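Subject: Re: Fustavia, season two casting

> Does anybody know if the fellow who played the harbor pilot is coming back? He was only in the first two episodes and I miss him already.

Oh, I do hope so! My sister and I have watched the pilot episode more times than I'd care to admit, and he's the best thing in it (the coat helps). He did a small part in Clukuria before this, if you can find it.

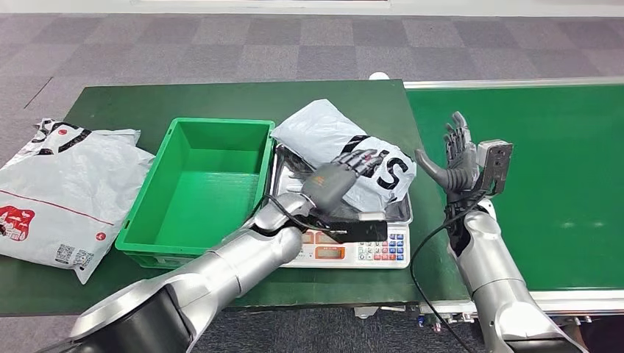 Karunaratne wrote back to me this morning that he's signed on through August, with a bigger part this time, and that they saw 279 people before casting his brother.

So that's lovely news, and I'll be watching with the kettle on.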